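**Skeltholm 107 — hardwax oil for interior wood surfaces**

Skeltholm 107 is a two-part hardwax oil made by Plolla for tabletops, desks, counters, shelving and stair treads. It soaks into the top layer of the wood and cures there, leaving a thin matte finish that can be repaired in spots. It does not build a thick film like varnish or polyurethane.

Part A is the oil. Part B is the hardener. They are sold together in one carton and must be used together. Part A will dry without the hardener, but it takes several weeks and the surface stays soft.

## Versions

| Version | Tint | Use on |
|---|---|---|
| 107 Clear | None | Oak, walnut, cherry, darker woods |
| 107 Pale | Light white pigment | Maple, birch, ash, beech |
| 107 Smoke | Gray-brown | Oak and ash only |

Clear oil deepens the color of any wood it touches. On pale species the change can be more yellow than the customer expects. The Pale version carries enough white pigment to hold the wood close to its raw color. It is not a paint and will not hide stains, glue spots or filler.

Smoke is not recommended on maple or birch. Both take dark pigment unevenly and the result is blotchy.

## Before you start

The wood must be bare, dry and free of wax, silicone polish and old finish. Moisture content should be under 12 percent for indoor furniture.

1. Sand to 120 grit, then 150. Stop at 150 for floors and stair treads.
2. For tabletops and desks, finish at 180. Do not go finer. Wood sanded at 220 and above takes up less oil, and the finish wears through sooner.
3. Sand the last pass by hand, with the grain.
4. Vacuum, then wipe with a dry cloth. Do not use a tack cloth.

Sharp edges should be eased with a few strokes of sandpaper. Oil pulls away from a sharp corner and leaves it thin. Rounded corners show end grain through part of the curve, and end grain drinks more oil than the flat. Sand it one grit finer than the rest of the top and check it again ten minutes after applying.

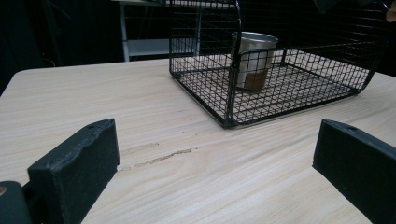

## Mixing

Mix 4 parts A to 1 part B by volume. Stir part A for two full minutes before pouring anything out — the wax and pigment settle in storage, and a can that was not stirred will give a different sheen at the bottom than at the top. Add part B slowly and stir for another minute.

Mix only what you can use in 4 hours. After that the mixture may still look liquid, but it no longer bonds well. Do not thin it and do not pour leftovers back into the can.

## Applying

Work at 60 to 80°F. Pour a small amount on the surface and spread it with a white nylon pad or a plastic spreader. Cover one board or one section at a time. Let it stand 10 minutes, then remove all excess with clean cotton cloths. The surface should feel almost dry to the hand when you are done.

Excess oil left on the surface is the most common cause of complaints. It dries to a tacky, shiny patch that collects dust. If you find one within the first day, rub it with a nylon pad wetted with a little fresh mixture and wipe it dry. After the first day, let it harden for a week and sand it back.

One coat is enough for shelves and vertical parts. Tabletops and counters get 2 coats, with at least 12 hours between them. Scuff lightly with a fine white pad before the second coat. The second coat uses less than half the oil of the first.

Light use is possible after 24 hours. Keep water off the surface for 7 days. Do not put down rugs, desk mats or rubber feet for 14 days.

## Coverage

| Surface | Square feet per quart, first coat |
|---|---|
| Maple, birch, beech | 375 |
| Oak, ash | 300 |
| Walnut, cherry | 325 |
| End grain, any species | 120 |

These are shop numbers from flat, sanded boards. Turned legs and carved parts use more.

## Wear test

Plolla tests each batch on a rotary abrader. Test panels are beech, 2 coats, cured 28 days. A batch is released if the panel shows no bare wood after 3000 cycles under the standard load. The test is a comparison between batches. It does not convert to years of service, and we do not quote a service life for any finish.

Resistance to common spills, 28-day cure, liquid left in place for one hour:

- Water: no mark
- Coffee: no mark
- Red wine: faint mark, gone after cleaning
- Olive oil: no mark
- Vinegar: slight dulling
- Ammonia cleaner: finish damaged, do not use

Heat resistance is moderate. Use a trivet under anything taken from an oven or stove.

## Care and spot repair

Clean with a damp cloth and Hakero Wood Soap, 1 ounce to a gallon of lukewarm water. Dry the surface afterward. Avoid scouring pads, melamine sponges, glass cleaner and spray polish.

To repair a scratch or a dull area:

1. Clean the area and let it dry overnight.
2. Sand with the grain using 180 grit. Feather the edges out a few inches past the damage.
3. Apply a small amount of mixed 107 in the same version as the original.
4. Wipe dry after 10 minutes and leave it alone for 24 hours.

Repairs in Clear blend in fully within a few weeks. Repairs in Pale can look slightly lighter at first. With Smoke, it is usually better to redo the whole board from joint to joint.

Black marks around metal objects are a reaction between iron and the tannin in the wood. They sit below the finish and soap will not move them. Use an oxalic acid wood bleach before refinishing, and rinse well.

## Safety

**Cloths soaked with this product can heat up and catch fire on their own.** Lay them flat outdoors to dry, or put them in a metal can filled with water and close the lid. Never leave them in a pile or a trash bag.

Part B contains isocyanate. Wear nitrile gloves and eye protection, and keep the room well ventilated. Do not spray. People with asthma or a known isocyanate allergy should not work with the product.

## Sizes and storage

| Item | Part A | Part B | Covers, maple, first coat |
|---|---|---|---|
| 107-S | 12 fl oz | 3 fl oz | 175 sq ft |
| 107-M | 1 qt | 8 fl oz | 465 sq ft |
| 107-L | 1 gal | 1 qt | 1,875 sq ft |

Unopened cans keep for two years between 40 and 85°F. Part B reacts with moisture in the air and should be used within six months of opening. Throw it out if it has turned cloudy or thick. Do not let either part freeze.

The Holloway spreader (item H-2) and white pads are sold separately. The old 107 Satin version was dropped in April and there is no direct replacement.

Technical questions: ask for Emmett Kasprzak at the Plolla finish desk, 8 a.m. to 4 p.m. Have the batch number from the bottom of can A ready.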